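Losetti Park Tennis Forum > Balls, Strings and Grips > Do unopened cans go flat?

baseline_kamrul
Posts: 782
I'm clearing out a hall closet and there are 14 cans of balls in it, all bought on sale over the last few years. None of them have been opened. My wife wants the shelf back. Before I haul them to the courts, does anyone know how long a sealed can is good for? I've always figured that if the lid hasn't been pulled, the balls inside are like new. A guy in my doubles group says they lose pressure anyway and I should give them to somebody with a dog.

gornent_lefty
Sealed is sealed. I played a can last summer that had been in my garage for 7 years and couldn't tell it from a new one. Use them.

tbaudry
I would not go that far. Two years, fine. After that it depends on the can and where it sat. A garage that gets hot in summer and freezes in winter is hard on the seal. I've opened old ones that gave no hiss at all, and the balls played like they'd been out for a month.

gornent_lefty
Then you got a bad can. It happens with new ones too.

tbaudry
It happens a lot more with old ones. I string for people at the club and they bring me their leftovers, so I open plenty.

pushers_anonymous
What brands are they? If any are pressureless you can keep them until you retire. It will say on the label.

baseline_kamrul
Mixed. Mostly plain hard court cans from the supermarket, a few extra duty, and some Wilson ones with the French Open design. I put one of those on the kitchen counter so I could read it. I don't see a date on it but my eyes aren't great with small print. 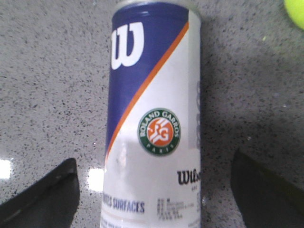 Herath, March
Can from the closet, Wilson with the Roland Garros badge. The others from that group are back on the shelf until I decide. Does the "surfaces" part on the label mean I can use these on our hard courts? I thought anything Roland Garros was for clay.

tbaudry
That will be "toutes surfaces", French for all surfaces. You can play them on hard court. There is a separate clay ball with the same tournament name on it, and that one fluffs up less and wears out faster on concrete. People mix them up all the time.

pushers_anonymous
I use the all court ones on hard and they're OK. They go bald sooner than extra duty. I get 2 sets out of them and then they go in the practice hopper.

gornent_lefty
Two sets? I get a week.

pushers_anonymous
You hit slice all day.

wamudow_rec
Squeeze test won't help you through a metal lid, but you can press on the plastic wall of the can. On a fresh one it hardly gives. If the side pushes in easily, the pressure is gone. Do that with all of them and sort them into two piles before you open anything.

tbaudry
Agree with that. And when you do open one, drop a ball from shoulder height next to one from a new can. You'll know right away.

baseline_kamrul
OK, that I can do. I'll press them all tonight. The firm ones go in my bag for league and the soft ones can be for serving practice. Is there any point in those pressure tubes people sell for saving balls?

gornent_lefty
No. Buy new balls.

wamudow_rec
I have one and like it. It keeps open balls going, but I wouldn't count on it to bring back dead ones.

tbaudry
Same here. Also, move whatever you keep to a closet that isn't on an outside wall. Indoors and dry is all they need.

baseline_kamrul
It's an inside closet, next to the bathroom. Pressed the first few just now and one supermarket can is definitely soft. Will post the rest when I'm through the shelf.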